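Recording Your First Pick-and-Place Set: Cup on a Plate

Home > Tutorials > Two-Arm Bench

Last updated in June

I put off writing this one for ages, mostly because "put a cup on a plate" sounds like something you shouldn't need a tutorial for. Then I watched three different people record it three different ways on our bench at Etside, and we ended up with a folder of examples that didn't agree with each other about anything (where the arm starts, what a finished episode looks like, whether you get a second try). So let's do it properly, from a clean table to a set you can train on.

I'm assuming your two arms are already bolted down, powered up and calibrated, and that you can drive them by hand from the leader side without swearing at it. If you can't yet, go do the Drilura setup page first and come back. I'll still be here!

What you need

A pair of small arms with grippers
A wrist camera on each arm
One fixed camera that looks down on the table and doesn't move, ever
One cup, one plate
Recording software (we use Drilura, but the steps carry over to most of them)
A notebook or a scrap of paper for your tally

Get a cup that your gripper can close on without a fight. Plain colors are nice for a first task. Ours is blue and the plate is beige, and both show up fine against white. Later you'll want more cups and more plates, in every color you can find in the thrift store, but for the first set keep it to one of each. You're going to make enough mistakes without the cup being one of them.

Step 1. Clear the table

Take everything off the work area that isn't part of the task. Screwdrivers, tape, your coffee. I know people who like to leave a bit of clutter in from day one so the policy gets used to it, and that's a fair thing to do in a second or third set. In a first set it just makes it harder to work out what went wrong.

Then check the light. Close the blinds if you get sun on the table in the afternoon, turn on whatever overhead lights you plan to use for the whole set, and look at the fixed camera's view on your monitor. Some soft shadow is fine. A hard bright stripe that crawls across the table over two hours is not, and I've thrown out a whole morning's work over one.

Step 2. Pick a home pose and save it

Every episode starts from the same place. Open both grippers, bring both arms down low near the front of the table, and save that as home. Drilura lets you bind it to a key, so you can hit the key between episodes and both arms go back on their own. If your software can't do that, write a little script. Please don't do it by hand! You'll drift a bit each time, and after a couple hundred episodes your home pose is a cloud.

Set the plate down, set the cup down, step back, and look at the view one more time before you start.
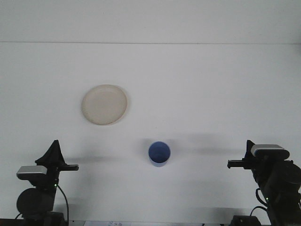
Now decide where the objects are allowed to go. I use a big imaginary rectangle that both arms can more or less cover, and I move the cup somewhere new inside it before every episode. The plate moves too, just less often. When I started out I moved the cup by maybe an inch at a time and thought I was adding variety. I was not. Helge Brekke went through my first set, overlaid all the starting views, and showed me one fat blue smudge in the middle of the table. Be bolder than feels natural. Near, far, left, right, close to the plate, nowhere near the plate.

Write the rectangle down in your notes, by the way. You'll want the same one when you test.

Step 3. Write the rule for which arm does what

With two arms you have a choice to make, and if you don't make it up front you'll make it differently every time. Our rule is simple. If the cup starts on the right half, the right arm does the job. If it starts on the left half, the left arm does. The other arm stays home and doesn't wiggle. That last part is harder than it sounds if you're holding both leader arms, so park the one you aren't using on its stand.

Kerstin Åberg prefers to let the operator choose freely and sort it out with more data. She may be right in the long run, but she also has a lot more operators than I do.

Step 4. Record some plain, boring successes

Start the recording, wait a beat, then go. Move over to the cup, come in from the side, close the gripper, lift, carry, lower onto the plate, open, back away, go home. Stop the recording only when the arm is home. The whole thing should take you somewhere between a slow breath and a short song, once you've warmed up.

A few habits that helped me:

Look at the camera views and not over the top of the monitor at the real table. The policy only gets the cameras. If you steer by something the cameras can't see, you're teaching it to guess.

Keep moving. Long pauses in the middle of an episode are poison for a lot of training methods, because the model happily learns to sit there.

Don't rush the release. Open the fingers all the way before you back off, or you'll drag the cup with you.

Do a first batch of twenty or thirty like this and then stop. Play them back at double speed. You'll spot your own tics right away (mine is a silly little hover before every grasp, and I still do it).

Step 5. Leave the awkward ones in, up to a point

Not every episode is going to be pretty. Cups get nudged, cups slide, cups go over.

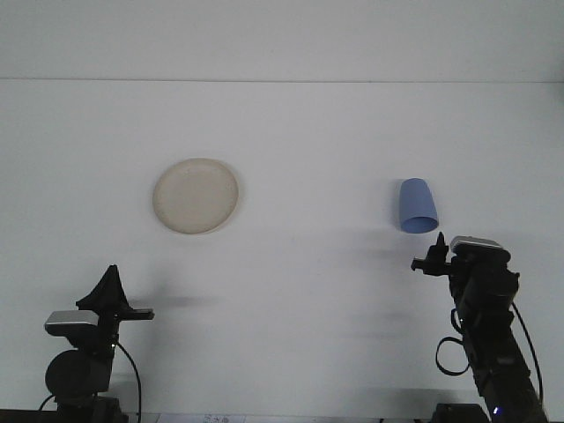 My rule for a messy episode is that it stays if I recover inside the same recording and finish the task in a way I'd be happy to see the robot copy. It goes if I reach in with my hand, if the cup leaves the rectangle, or if I did something weird that only worked by luck. Don't delete on the spot, though. Tag it and move on, and sort the tagged ones at the end of the session when you're less annoyed with yourself.

Recoveries are worth gold, so I also record some on purpose. Start the episode with the cup lying on its side, or with the gripper a little off to one side of where it ought to be, and fix it from there. Tormod Björklund at Engebretsen got me into this. His view is that a policy trained only on perfect runs has no idea what to do the first time it's a finger's width off, and I've seen enough of that to agree. I aim for one recovery start in every ten or so. Give them their own tag, something short like "rec", so you can train with and without them and compare.

Step 6. Vary the approach

Once the plain ones feel easy, start changing how you come in. Higher, lower, a bit more from the front, a bit more from the back. You still want each path to be sensible, so don't draw loops in the air for the sake of it.

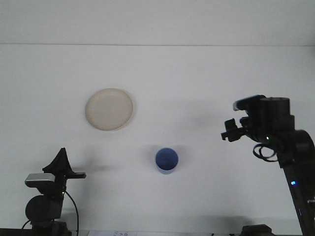 Height is the thing I'd play with first. Most people fly at the same altitude every single time without noticing, and then the policy has seen exactly one way to travel. Try some episodes where you lift the working arm well off the table before you head for the cup, fingers hovering and pointed in toward the objects while the other arm stays lower down, and other episodes where you stay close to the surface the whole way. Check the wrist view in both cases. If the cup drops out of it early in the high approach, that's fine as long as the fixed camera has it. If it's missing from every view for more than a moment, come in lower.

While you're at it, watch your cables. A big reach can pull a loop tight, and you'd rather find that out in episode 12 than in episode 300. I do one slow stretch to each corner of the rectangle at the start of every session, just to see that nothing snags.

Step 7. Agree on what "done" looks like

This is where our first folder fell apart, so I'm fussy about it now. Write your finish rule in one sentence and tape it to the monitor. Ours says: cup upright, whole base on the plate, gripper open, both arms home. If any part of that isn't true, the episode isn't a success, even if it was a lovely grasp.
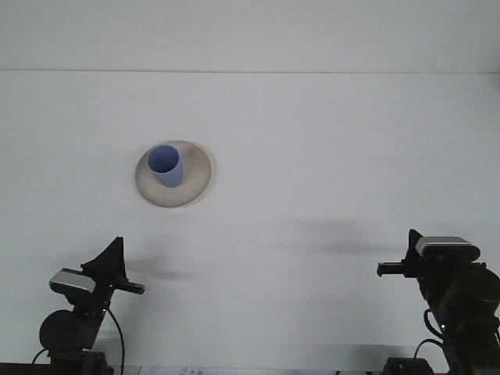 Manouchehr Nikzad
Bench lead and tutorial editor, Etside

You'll notice our rule doesn't say "centered." A cup toward one side of the plate still counts, as long as the base is all on there. We argued over that for a whole lunch. If you ask for dead center, your operators slow down and start fiddling, and you get a hundred episodes that end in tiny nervous corrections. If centering matters for your job, fine, put it in the sentence, but put it in before you record anything.

Step 8. Know how many you need

People always ask, and I never have a great answer. For one cup and one plate in a fixed rectangle, I'd plan on roughly 500 good episodes before you judge the method. You may see the arm doing something useful well before that, and you should absolutely train a quick test model early on, just to catch dumb problems like a swapped camera or a gripper value that's been stuck at zero the whole time. (Ask me how I know.)

Our own Belden set, which has more cups, more plates and 4 operators, stands at 2,525 episodes after sorting. It didn't get there in a week. Two people trading off every half hour will get you further than one hero who does the whole afternoon and gets sloppy after three. When you swap, have the new person do a couple of throwaway episodes first to get their hands in.

Step 9. Sort, name, back up

At the end of each session, before you shut anything down:

Go through the tagged episodes and keep or drop each one
Watch the last frame of every keeper against your finish rule
Check that all the camera streams are the same length
Write down who drove, what lights were on, and anything odd
Copy the lot to a second drive

The last-frame check takes a few minutes and it's the best few minutes in the whole process. I flip through them like a deck of cards, and the bad ones jump right out.

Once you've got a trained policy that can do this one, swap in a second cup and see how badly it does. Mine did very badly. The next page in the series is on adding new objects without starting over, and Jonatan Haugen is writing that one, so if you've got questions on it send them to him through the contact form. Questions on this page come to me, same form, just put "cup and plate" in the subject.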